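Robotics Club Works on Household Chores Ahead of Spring Showcase

The Nzioka Robotics Club has taken up kitchen work this year. Members are writing and testing software meant to let a small arm pick up a mug, move it across a counter and hang it on a rack or a mug tree, with no person touching the controls.

The project is called Climia. It began in September, when the club dropped its earlier plan for a line-following delivery cart and voted to try something with dishes in it. There are 30 students signed up, in grades nine through twelve, and they meet Monday afternoons and on most Saturdays.

Mwajuma Were, a senior who leads the software group, said the cart had stopped being interesting.

"We had built three carts already," she said. "Everybody has a mug at home, and every mug is a little different. We thought that would keep us busy for a month. It has kept us busy all year."

The club splits the work among four groups. One handles the arm and its wiring, one handles the camera and its mount, one writes the code, and the last keeps the records. The arm came as a kit from Diseck, a parts supplier in town that gives schools a discount. Students put it together over two weeks in the fall and have since replaced two of the joints.

Most of the code is Python. The camera group takes pictures of the counter from a fixed position, and students then go through the pictures on laptops and mark the outline of each mug and handle. The marked pictures are used to train a program that guesses where a mug is and which way its handle points. The club had 1448 marked pictures at last count and wants 2000 before the showcase.

Marking is slow. A picture with one mug can be finished in a minute or two, but a picture with several takes much longer, and every picture is checked by a second student before it goes into the set. The records group keeps a shared spreadsheet of who marked what. Pictures that two students can't agree on go into a separate folder, and the whole club looks at them together at the end of the month.

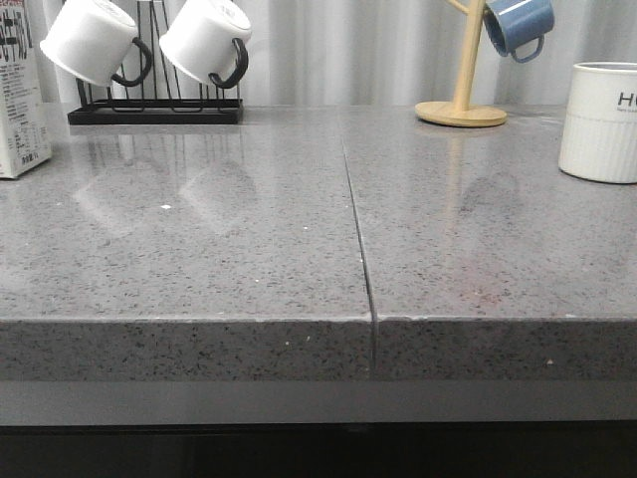
Dennis Khaemba, who teaches physics and advises the club, said the hardest part so far has been handles. The program finds the body of a mug in most pictures. It does worse with a handle that points straight at the camera or away from it, and it has trouble with mugs hanging upside down.

"A student can look at a mug and know where the handle has to be, even if it's hidden," Khaemba said. "The program only has what it was shown. So the students are learning to ask what they haven't shown it yet."

Shiny surfaces are the other problem. In early tests the program sometimes took a reflection in the countertop for a second mug and gave the arm a position below the counter. The code group added a check that rejects any position lower than the work surface. That stopped the bad moves, but it didn't fix the guesses, and the group is now marking more pictures with reflections in them.

Seams and small steps in a counter also matter, Were said. The arm works out its height from one flat surface, and a difference of a few millimeters can be enough to make it press a mug down too hard or let go too early. The students now measure the height in several places before a run and enter the numbers by hand.

The club has logged 158 full runs of the arm since winter break. A run counts as a success if the mug ends up hanging and stays there for ten seconds. By that rule almost half have succeeded, most of them with a single mug and a clear path to the rack. Runs with two or more mugs on the counter have gone poorly - the arm tends to bump the second one while reaching for the first.

Safety rules are posted at each station. Two students have to be present for any run, and one of them keeps a hand on the stop button. Glass is not allowed. Ceramic cups may be used for pictures, but only enamel and plastic mugs may be used when the arm is moving. The rule was added in October after a cup was broken.

Money for the project came from the school's activity fund and a bake sale. Skononar, a local machine shop, cut the mounting plate for the arm at no charge and let six students visit to watch the work. The club still needs a second camera, which would let the program see a handle from two sides.

The spring showcase is open to families and to students from other schools. Each club gets a table and 15 minutes. The Nzioka team plans to hang three mugs in a row, with visitors choosing the order. If the arm isn't ready for three, Were said, they will do one and spend the rest of the time showing how the pictures are marked.

Younger students will be able to try the marking themselves on two laptops at the table. Their work won't be added to the club's set unless a member checks it first.

Students who want to join next year don't need to know how to program. The club will hold a sign-up meeting in the physics room at 3:30 p.m. on the Monday after the showcase. Used mugs in any color can be dropped off in the box outside the same room - the club is looking mainly for ones with large or oddly shaped handles.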